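Visit to the Enside finance department, 9th October

I went down to Enside for the autumn open day run by its finance department. I teach accounting at a sixth form college and had been asked to bring back something useful for students thinking of applying. I have written this up mostly from my notes, so it follows the order of the day.

Registration was in the Valtonen building, on the side away from the station. The signs from the car park send you to the old entrance, which was locked, and a few of us walked round twice. Badges, a printed timetable, coffee. The timetable had 13 sessions on it and you could get to five at most, so you had to choose early.

The opening talk was given by Nisreen Matar, who runs the undergraduate finance programme and teaches the second-year course on corporate debt. She kept it short. The first year is shared with economics and accounting students. After that people pick between a markets route and a company finance route, and they can change between the two until the June before their final year. The department takes 55 students a year on to the full course. She said the maths in the first term is the part that catches people out, mainly those who did well at school without practising much.

I then sat in on a sample lecture on why firms borrow. It used a made-up furniture maker that needed 400 thousand pounds for a new warehouse and could raise it from a bank, by issuing bonds or by selling shares. The lecturer worked through what each choice did to the owners' return in a good year and in a bad one. My own students could have followed nearly all of it. The bit on covenants was rushed and the slide was too small to read from the back.

After that came the trading room, where students use the data terminals. It has 46 seats and is open until late in term time. A third-year student showed us how they pull prices for a bond and compare it with government debt of the same length. She had a file of her own going back to her first term, and she was more interesting on the gaps in the data than on the data.

Lunch was sandwiches on the ground floor. I spoke to a couple of parents who wanted to know about fees and to another teacher who had come for the accounting exemptions. The exemptions leaflet had run out by noon. I have asked for one to be posted. 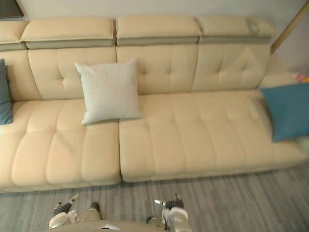
Does a student need A-level economics to apply?

Maths is the only subject they ask for by name. Economics helps in the first few weeks, but the first-year course starts from the beginning and the admissions staff said they treat it the same as any other essay subject.

The afternoon session I chose was on placements. Students can spend a year with a firm between the second and final years. The placements office has long-standing links with Sernus, which takes people into its credit team, and with a smaller lender called Iven, where the work is closer to general office finance. Two students who had come back from placements spoke. One had spent most of the year checking loan files and said so plainly. The other had been moved between three teams and felt she had not stayed long enough in any of them. Both said they would do it again. Placement students pay a reduced fee for the year, though I did not catch the figure and it is not in the prospectus.

There was a question from the floor about how many graduates go into banking. The answer was that fewer do than people expect. A good number go to company finance departments, some to audit, and a few stay on for a master's.

I skipped the campus tour and went to the library instead. The finance shelves are on the second floor and look well used. There are several copies of the main first-year textbook, all on short loan, so students should probably plan on buying it second-hand.

The closing session was for teachers only and dealt with personal statements. Their advice was to write about one thing in some detail, such as a company's accounts or a news story the student has followed for a few months – a list of books is not much use to them. They also said that work experience in a bank carries no extra weight.

I left before the drinks to get the train. I have put the prospectus and my copy of the lecture handout in the staff room, in the tray by the window. The next open day is in June and booking is through the department's own page.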